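Ustwood team teaches robots in simulation to learn from their own near misses

Posted: 02/02/2019
For immediate release

Researchers at the Ustwood robotics laboratory have today shared the results of a long and rather happy piece of work on how a robot arm can get better at picking up everyday things, with most of the learning done in a computer simulation before a real arm is ever switched on.

The method, called Stureo, was developed over two years with the software company Gamitz, and it starts from a simple thought that anyone who has watched a small child at the dinner table will recognise. When a grasp goes a bit wrong, there is usually a lot to be learned from how it went wrong. Most training methods mark each attempt as a pass or a fail and move on. Stureo keeps hold of the failed attempts, looks at how close the fingers came to a good grip, and uses that closeness to choose what the arm should practise next.

In tests on 932 simulated pick-and-place tasks that the system had not met during training, an arm trained with Stureo finished 70 per cent of them at the first try. The team's earlier method, given the same amount of practice and the same set of objects, managed almost half.

"I have been at this long enough to be suspicious of a good number when I see one, so we ran the whole lot again in October with fresh table layouts, and I am delighted to say it held up," said Trefor Gwynne, who leads the project at Ustwood. "What pleases me most is the sort of thing it improved on. Round things, bumpy things, things that sit close to something else you would rather not knock over. Those used to be our bad days."

The tasks are set on ordinary tabletops stocked with groceries and crockery, and the layout is shuffled before each attempt so that the arm cannot simply learn a place by heart. Instructions are given in plain words, such as "put the avocado on the plate" or "move the mug away from the can", and the arm has to work out from its simulated camera view which object is meant and how best to take hold of it.

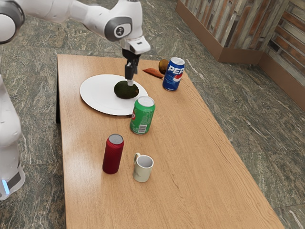
The simulated arm with its gripper at the avocado, on a table shared with drinks cans, a sweet potato, a kiwi and a mug.

Fruit and vegetables turned out to be especially good teachers. A can is much the same shape every time, and an arm can do quite nicely with one or two habits. An avocado lying on its side asks for rather more care over where the fingers close and how far down they go, and the team found that practice on such awkward shapes also helped when the arm went back to cans and cups.

Ifor Ellis, who wrote much of the training software at Gamitz, said the partnership had been a joy from start to finish, even during the weeks when very little worked.

"We had a spell where the arm had decided that the safest thing to do with any mug was to hover over it and wait," he said. "Scoring the near misses cured that, because hovering never gets you any nearer. I do want to thank everyone at Ustwood for their patience, and for all the tea."

The work has its limits, and the team is keen to be open about them. The results reported today come from simulation only. Very thin items, such as a fork lying flat, remain difficult, and instructions that mention more than one object of the same kind still cause mix-ups.

The next stage will take Stureo on to real arms at the Hughes building in Ustwood, where 12 tabletop tasks have been chosen for the first round of trials. The team plans to share the training code and the full set of test layouts once those trials are complete, and would be very glad to hear from other groups who might like to try the method on arms or grippers of a different kind.

Enquiries from the press and from interested research groups are warmly welcomed and should be sent to the Ustwood robotics laboratory, marked for the attention of Trefor Gwynne.

ENDS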